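Rosstead Implement Log
Data card and readme, version 2

Pull records for mounted and trailed tillage implements, kept by Eldana Habte and whoever else had a pencil in the cab. Each row is one pass across one field: implement, working depth, forward speed, fuel burned, soil state, and a remarks column that should be read with patience.

There are 1751 rows. The first release claimed nearly 2000, until we found that the Gebretsadik farm had sent us its disc harrow season twice, the second time with better spelling.
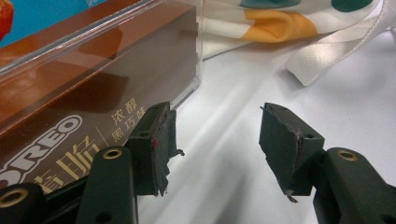 Dark green fingers with gray pads, held open.

Files

passes.csv holds the main table. implements.csv lists each plow, harrow and cultivator with its working width. remarks.txt is the cab notes, unedited apart from one paragraph about a neighbor.

Units

Depth is in inches, speed in miles per hour, fuel in gallons per acre. The Jenis cultivator rows arrived in centimeters and were converted. If you find a cultivator working nine feet down, please write to us.
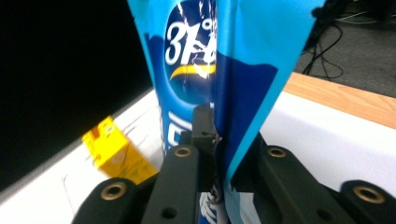
Can I use the fuel figures to compare two plows?
Only within the same field and the same soil state. Plow bottoms were changed when they wore out and sometimes a good while after, and the share_wear column was filled in by people who wanted to go home.

Known problems

Soil state is a judgment: "dry," "fair," "sticky" or "no." The last means the operator turned around. Headland turns are included in the fuel totals for Gernance fields and left out everywhere else, a policy decided by a broken switch.

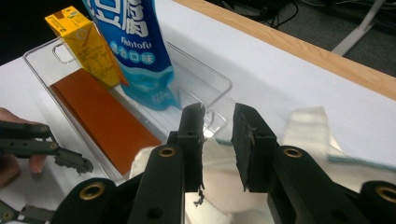
Wheel slip is blank for most of the trailed implements. Where it does appear, it was worked out from tire revolutions over a paced distance, and the pacing was done by people with different legs. Treat the second decimal place as decoration.

Last changed September 15, 2018. Corrections go to Eldana, with the row number please.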